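Simulated demos for a two-arm pickup task: how many, and how messy should the tables be?

Posted by Nekby, 25 January 2019

Hi all! I've just started recording demonstrations in simulation and I'm having way too much fun with it, but I'd like a sanity check before I burn all of February on this. The setup is a two-arm robot with parallel grippers, teleoperated, and each episode starts with a different mix of stuff on the tables. I save the wrist views plus one view from above and behind the arms.

My trouble is with the wrist views. Some of them give the learner almost nothing to go on.
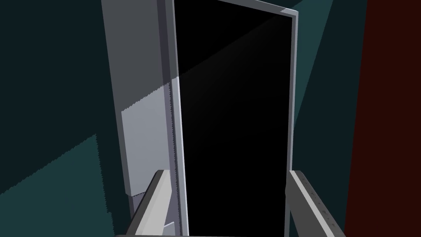 I have 90 episodes so far and I've been keeping everything, including the ones where I wander a bit before committing to a grasp. Do I trim those parts? And is it better to record one object over and over, or keep mixing things up from the start? I'd love to hear what worked for other people!

Ladano

Welcome, you're going to love this! Keep the wandering, as long as you get to the object in the end. When I trimmed all of mine, the policy was great from the usual starting pose and hopeless from anywhere else. Keeping the messy approaches (with the little corrections you make on the way) fixed most of that for me.

On objects, I'd pick one target and change everything near it. Bowls, boxes, signs, whatever your asset folder has. Odd shapes are worth the bother too, the ones where you have to stop and think about where the fingers should go.

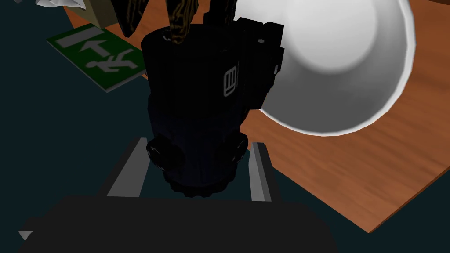 Then do 50 episodes, train, watch it fail, and record the next batch on exactly those failures. It's a much nicer way to spend an evening than grinding out one giant set, and you learn so much from watching the bad runs. My best set ended up at 623 episodes and I'd happily have stopped sooner.

Also, write down the random seed for every episode. Please. I lost a whole batch that way.

Ziltari

just get 1000 and don't worry about it

Adjei

Agree with Ladano on batches. One thing to add: play back the overhead view before you save. Wrist views are wonderful for the last bit of the grasp, but the wide one tells you whether the layout makes sense and both arms can get where they need to go. 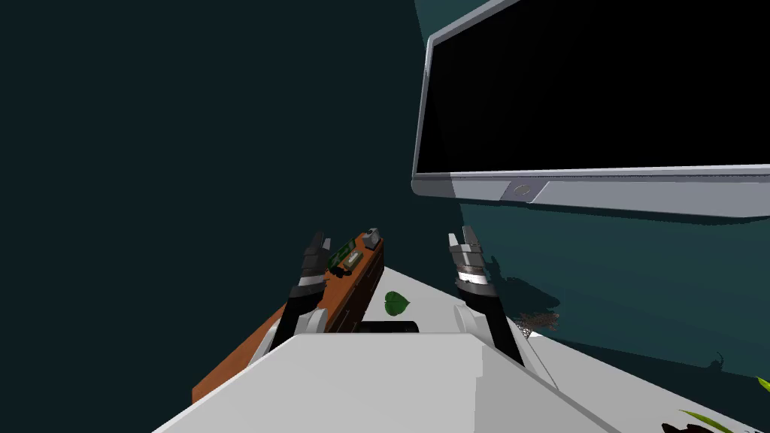
Overhead view, both grippers open and a leaf on the table between the arms.

I also vary the starting height of the grippers a little between episodes. Small change, big difference in my runs! And if a wrist view is mostly dark, check that its timestamps line up with the other views before you throw the episode out. I nearly deleted a good batch over a sync problem that took five minutes to fix.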